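The trouble with a success rate

By Ieva Jaunzems
31 Dec 2023

I have read the Gudach paper three times now, and I still can't tell you whether the method works. I can tell you that the authors think it does. I can tell you the bar on the right of their main chart is taller than the bar on the left. Beyond that I'm on my own, and so is everyone else who has been passing the thing around this month as proof that household robots have turned a corner.

For anyone who has missed it, the claim goes like this. You collect a couple of thousand short recordings of a robot doing tidying jobs in people's living rooms, each one steered by a human operator. You train a policy on them. Then you take that policy and let it practise a small set of jobs by itself, with a second model looking at the wrist camera and deciding whether each try counted as a success. The tries that pass go back into the training pile. Repeat until the numbers flatten out. The authors call this self-graded practice, and they say it does the work that would otherwise need many more hours of paid operator time.

It's an appealing idea. I'd like it to be true. My old supervisor, Henk Prins, spent a good part of his career on rigid objects because, he used to say, at least a block has the decency to stay the same shape while you think about it. Bags, sheets and clothing don't. If practice really does help with a rubbish bag, that matters a good deal more than another arm stacking another cube.

And the bag task is the one everybody points to. The robot has to take hold of the rim, get the mouth open and keep it open long enough for something to be dropped in. It does this in furnished rooms, with rugs and chairs and cords about, and I give the authors full credit for that. A lot of work in this field is still done on a bare bench under even lighting.

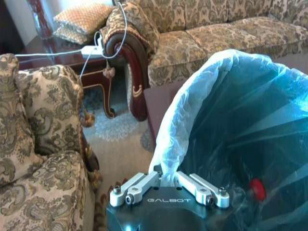
But look at how success is defined. In the appendix, in smaller type than the rest, we learn that a bag trial passes if the grading model judges the mouth to be "open and held" in the last view from the wrist. One view. There is no requirement that the bag stay open, that the next object go in, or that the film survive without a tear. A robot that pinches the rim and happens to finish at a flattering angle gets the same mark as one that has the bag under control. Since the passing tries become the new lessons, whatever the grader likes is what the robot learns to do.

I don't think this is a small complaint. Thin plastic is a gift to a lazy grader. It's see-through in places, it catches the light along every crease, and a wide mouth seen from the wrist can look narrow a step to the left. The camera sits right behind the fingers and moves with them, so the policy has a fair amount of say over what its own examiner gets to see. I wouldn't accept that arrangement in a driving test.

The authors do report a check. Ott Mets, who ran the evaluation, went through 300 graded trials by hand and agreed with the grader on most of them. Good. Those trials, though, were drawn from the first round of practice, before the policy had spent any time learning what pleases the grader. The disagreement I'd want to measure is the one at the end, after the loop has had its way. It isn't in the paper. I wrote and asked, and got a courteous reply saying that a later audit was planned for February.

Then there's the baseline. The comparison policy was trained on the 2,000 human-steered recordings and nothing else. The practised policy had those same recordings plus everything it gathered by itself. Of course it does better on the jobs it practised. The fair question is what would happen if you handed an operator the same robot for the same number of hours and let them record more examples of just those jobs. I suspect practice would still come out cheaper. I'm much less sure it would come out better, and "better" is the word in the title.

Helju Rozīte made a sensible reply when I grumbled about this at the Bovach workshop. Her view is that a noisy grader is fine as long as it's wrong in random ways, because the good tries will outweigh the bad over time. That's correct as far as it goes. My worry is that graders built on a single camera are wrong in the same way every time, and a learning loop is very good at finding a mistake that repeats. We went back and forth on it over lunch and neither of us budged.

What would change my mind? A modest amount of boring work. Take 150 trials from the last round, and have people who weren't involved judge them from a second camera across the room. Drop something into the bag at the end of each and see if it lands inside. Report the failures by type. Tell us how many rooms were held back from practice altogether, because "unseen placements" in a room the robot has worked in for weeks is not what most readers will take "unseen" to mean. The Druden group did most of this for their drawer-opening study and it cost them a nice round headline figure, but I trust their result and I've used it.

I should say that I've been wrong about this kind of thing before. I was sure that learning from wrist cameras alone would stall on anything bigger than a mug, and it plainly hasn't. The Gudach method may well hold up. There's a good idea in it, and the robot is being asked to do something hard in a place where people might really want it done.

Still, Gwynne has already cited the paper in a funding pitch as evidence that operators can be phased out of data collection, and two students have asked me this term whether they should drop their own recording projects. I told them both to keep recording – and to put a camera somewhere the robot can't move it.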